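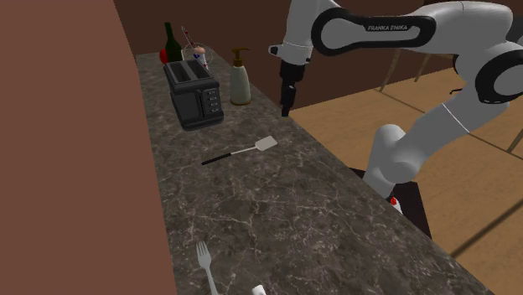 The Skarninau countertop cell in simulation, with the gripper at the right edge of the counter.

Fornard Robotics Office
Thread: maintenance notes for the Skarninau cell

1/11
The Skarninau cell returned to service in July after a scheduled review. This thread records the present setup and the checks required of all groups with booked time. It replaces the notes posted in spring.

2/11
The cell has one Franka Emika arm mounted at the side of a long counter. The base position is fixed in the cell file and must not be edited by users. Requests to move the base go to the Setiawan desk, with the project code in the subject line.

3/11
Standard items are a toaster, a soap dispenser, a spatula and a fork. Further items stand at the far end of the counter. The toaster and dispenser are loaded as fixed obstacles. A planned path that passes within 5 cm of either one is rejected before the arm moves.

4/11
Gripper check, first part. Close the fingers on the spatula handle and hold. Open the close-range view and confirm that the handle runs between the two finger pads. If one pad meets the handle before the other, stop and correct the hand offset. Do not raise the grip force to make up for it.

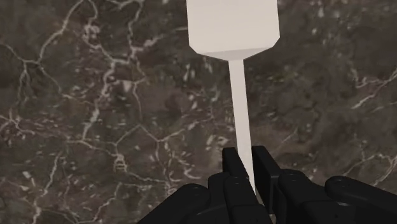 5/11
Gripper check, second part. Release, return to the start pose, and repeat the grasp until 100 attempts have been logged. The log is written to the Driletti folder under the name of the booking group. Partial logs are not accepted. A run that stops early is started again from the first attempt.

6/11
During the review, run 383 was set aside. The fingers had closed before the hand reached its target height, and the fault was traced to a wait time that had been shortened in the grasp script. The original value has been restored and the line is now locked.

7/11
Users who keep a private copy of the grasp script should replace it. Copies made before the review still carry the short wait time. The office will not investigate failed grasps reported from an old copy.

8/11
Approach to a flat item. The hand comes down over the counter with the fingers open and closes at the thin shaft, near the point where it meets the handle. Grasp points on the blade are no longer offered in the menu. Contact height is read from the counter surface at load time, so the counter must be loaded before the spatula.
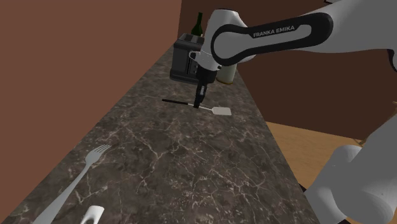
9/11
Camera views. The cell keeps 2 fixed views of the counter in addition to the close-range view of the fingers. Please leave all of them switched on during a booked run, including runs in which only joint data is wanted. Missing views have been the most common cause of rejected logs this year.

10/11
At the end of a booking: open the gripper, send the arm to its start pose, reload the standard item layout, and close the session from the control page. Closing the browser window does not release the cell. The next group will find it locked, and the Setiawan desk will have to clear it by hand.

11/11
Known issue: the joint limit warning at the wrist may appear twice for a single event. The second notice can be dismissed. A correction is planned for the next update of the Skarninau cell file, and its release will be announced on this account. Replies to this thread are read during office hours.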